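Home & Table > Table linens and coverings

Patterned or plain for a table that gets used all day? And how do I get fold creases out of vinyl?

Asked by Shiela Estrella
Tags: tablecloths, vinyl, creases, small dining rooms

Hello everyone, I have been reading this site for a good long while and finally have something to ask, so please forgive me if I go on a bit.

We moved to Pekow last summer into a little house with a dining room that does everything. We eat there, the kids do homework there, I pay the bills there and my sister-in-law cuts out her sewing patterns there when she comes on a Thursday. The table came with the house. It is a solid old thing, 49 inches across, with a top that has had a hard life – rings, scratches, a patch where somebody must have put down a hot pot – and I would like to cover it with something I can wipe and mostly forget about.

I bought one plain cream vinyl cloth already, from the Altari range at Whitlock, and I'm sorry to say I don't love it. It shows every single crumb and every pen mark, and if you so much as set down a mug of tea there is a ring looking at you for the rest of the day. It also came folded up small in a packet and the creases will not come out. I have had it on the table for weeks with books on it. They have softened a little but you can still see the whole grid of them when the light comes in low in the afternoon, and glasses wobble on the worst one.

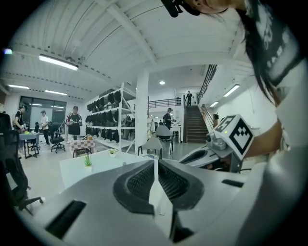 My husband says to buy the same thing again in a dark color and be done with it. I am not so sure. The room faces north and it's already on the gloomy side, and my mother had a navy cloth for years that showed flour and dust like you wouldn't believe. I have been leaning toward something with a small print, maybe a check or a little flower, but I worry it will look fussy, or that it will drive me crazy when I'm trying to find a pin or read a bill on top of it.

So really I have two questions and I hope that's allowed in one post:

First, for those of you who use one table for everything, what color and pattern have you been happiest with after living with it for a while? I don't mean on the day you bought it!

Second, is there any way to get set-in fold lines out of vinyl that doesn't involve ruining it? I have seen people mention a hair dryer and people mention an iron and the second one frightens me.

The cream cloth isn't expensive, but I hate to throw out something that's perfectly good apart from the lines. If I could get it flat I'd use it on the folding table out back. Thank you in advance, you are always such a kind bunch.

Answers

Marked as most helpful

Hi Shiela, and welcome to the posting side of things! I have had some kind of wipe-clean covering on my kitchen table since my oldest was in a high chair, and I've made most of the mistakes, so let me take your questions backward and do the creases first.

Warmth is what you want, but gentle warmth and plenty of patience. The easiest thing, if you have the room, is to put the cloth in the dryer on low with a couple of damp towels for just a few minutes. Stand right there while it goes. Take it out while it's still soft and get it straight onto the table, and smooth it from the middle out to the edges with a dry towel. Check the label before you do this, and if yours says no dryer, then please believe it. Some of the flannel-backed ones are fine and some of the thin ones shrivel.

If the dryer is out, the hair dryer works too, it's only slower. Hold it a hand's width off the cloth and keep it moving all the time, and do one crease at a time from the back side if you can. I do mine in the evening with the radio on. As each bit warms up, press it flat with a folded dish towel and hold it there until it has cooled, because it's the cooling flat that sets it. If you warm it and walk away it'll go right back to its old shape, and I think that's why so many people say the hair dryer doesn't work.

A sunny day does a very nice job for free. Lay it over something wide and smooth, face down, for an hour or two after lunch, and then bring it in and put it on the table while it's soft. My sister in Britbridge won't do it any other way. Don't hang it over a clothesline unless you want a brand new crease right down the middle.

I would leave the iron in the closet. I know there are people who do it through a towel on the lowest heat, and good for them, but I once melted a corner of a Christmas cloth to my ironing board cover and had to throw out both.

And when you buy the next one, ask if they can cut it for you off the roll. It comes home in a tube and you never have the problem at all. For storing it, an empty gift wrap tube is perfect, or a pool noodle if it's a heavy one.

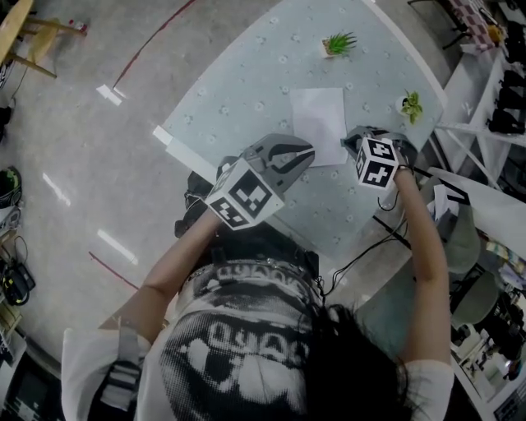
Now for the color, which I have thought about more than any sensible person should. After years of swapping back and forth I've settled on a pale to middling background with a small, scattered print over it, and I can't see myself going back to plain. A plain light cloth shows everything dark and a plain dark one shows everything light (your mother's navy and the flour, I had that too). A little print breaks things up so that your eye slides right over a few crumbs. The table in the photo is just the sort of thing I mean, light blue with small white flowers on it, and I'd be very happy to have that in a north-facing room. It's a soft enough color to keep things cheerful and the flowers are small enough that I don't think anybody would call it fussy. I'd stay away from big roses or fruit, which start to look like a picnic by the second month, and they fight with your plates.

You asked about pins and bills. Bills are no trouble at all, paper is paper and it covers up whatever is under it. Pins I will grant you. Anything small and silvery can disappear on a print, so I keep a plain white tray for that kind of job, just an old one with a lip around it, and it saves my temper. Your sister-in-law might like one of those big cutting mats, and she really should have one anyway, as a rotary cutter will go through vinyl before you know it. Ask me how I know!

A word on checks, as you mentioned them. I love a check but it will tell on you if your table isn't square or your cloth is on a bit crooked, and with an old table I'd guess at least one side is off. A scattered print doesn't have lines to line up, so you can tug it around all you like.

As for size, measure the top both ways and decide how much you want hanging down before you go to the store. For a table that gets homework done on it I like a short drop, just enough to bend over the edge. Anything longer gets caught between knees and chairs, and then somebody stands up in a hurry and there goes the milk. If it slides, a thin felt pad underneath will hold it and it's kinder to the wood too, and it makes the whole thing quieter when dishes go down.

Last thing, do lift the cloth off every so often and let the table breathe. Water creeps in under the edges and sits there. I do mine when I change the sheets so I don't forget. I hope some of this is useful and I'd love to hear what you pick.

Comment from Shiela Estrella: Oh, thank you so much for taking all this time! I did the hair dryer last night and held each bit down until it cooled like you said, and the worst crease is nearly gone. I had been walking away from it, of course. I like the idea of the light blue very much and the white tray is already sorted, I have one that came with a tea set.

Another answer

We have dark gray. Fine for us but you do see dust. Kids don't care. I'd say get whichever is cheapest, they all get a hole in them after a year or so and you'll be buying another one.

Creases come out by themselves if you leave it alone. Mine did.

Another answer

I would just like to put in a kind word for oilcloth, or coated cotton as they seem to call it now. It does cost more than the vinyl, no getting around that, but it lies flatter to begin with and it has a nicer feel under your arms when you're sitting there a long time. Ours has been on the breakfast table for 4 years and only the corners are showing wear, where the coating has cracked a little from being bent. You do have to be careful with it, no hot dishes and no scrubbing powder, and turmeric will stain it forever if you don't catch it. I found that out making curry for my son's birthday and there's now a vase standing on that spot for good.

On the pattern I agree with the long answer up top. Small prints are forgiving. I would add, bring home a sample if they'll cut you one and leave it on the table for a couple of days, and look at it at breakfast and again at night with the lamp on. I picked a green once that was lovely in the store and made everybody at supper look seasick.

If the cream one never does come flat, cut it up for shelf liners. It's great under the sink, and in the bottom of the drawer where the potatoes go.

Comment from Shiela Estrella: Shelf liners! I hadn't thought of that. I'll ask at Whitlock whether they do samples, I'm going past there this week anyway.

Comment: The one near us does, you have to go to the fabric counter at the back though and they close that part early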